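From: Sigita Adomaitis
To: wumby-users list
Subject: Re: soft objects, how hard do you squeeze when demonstrating?

On a morning in March, Ebuka Olaniyan wrote:

> We have switched our demos from the joystick to the hand-held gripper
> and the rigid parts are fine now. The soft ones are not. We recorded
> 300 pick-and-place demos on plush toys and the trained policy either
> closes too late and pinches a bit of fur, or closes all the way and
> the toy pops out upward. Three people did the recording. Is anybody
> else teaching soft things by hand, and do you give your people a rule
> for how far to close? Also, do you keep the demos where the first
> grasp misses?
>
> Ebuka

Ebuka,

We had the same two failures at Murnmont last year. Our set is 884 demos on soft goods, of which we ended up training on 489. The rest were thrown out for reasons I'll get to. We use the Kuusk fingers with the flat pads and the Wumby recorder at its default settings, no force sensing.

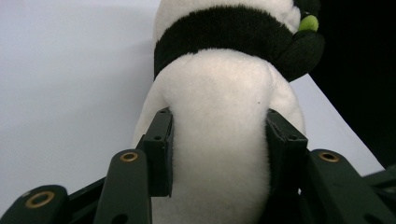
The rule we give people is to close until the toy bulges between the pads and then stop. Before we had that rule, Zane Dzene and I were both recording and our final widths on the same toy were nowhere near each other. He squeezes like he is carrying groceries. The policy saw both and picked something in the middle that matched neither of us. You want the white fur on the panda filling the whole gap between the two pads, with the sides pushed in only slightly. That is a thing the person holding the tool can check by eye while recording, and the wrist camera sees it too, so the policy has something to learn from. A number in millimeters did not work for us. People can't feel millimeters through a trigger.

The second part of the rule is where to grab. We take the body, one pad on each side, and stay off arms, ears and anything sewn on. With a limb between the pads the toy swings when you lift, the person corrects for the swing without thinking about it, and then you have taught the robot a wobble.

On closing too late: check your timing before you blame the people. Ours turned out to be partly the delay between the gripper width log and the video. Urmas Dzene found it by tapping the pads together in view of the camera at the start of each session and lining up the two tracks. We still do the tap every time. After fixing the offset, most of the pinched fur went away with no new recording.

On missed first grasps: we keep them if the person opens fully, backs off and comes in again. We delete them if the person shuffles the pads along the toy until something catches. Most of the demos we dropped were that kind. The others were early ones where the tool was set down before the recording was stopped, and you may want to look for those as well.

One difference from joystick work is speed. By hand everyone goes too fast for the arm. We ask people to count to two after the pads touch and before lifting. It looks silly and they forget by the afternoon, so we stop after some 338 minutes of recording a week per person and don't ask for more.

I have not tried any of this on bagged items. Lachlan Yule was doing pouches on the Pakex line with remote control only and may have something to add if he still reads the list.

What pads are you using, and are all three of your people in one training set? If so I would train on one person alone first and see whether the popping out stops.

Sigita

Wumby users mailing list | Contact the list owner | Messages are copyright of their authors | Back to top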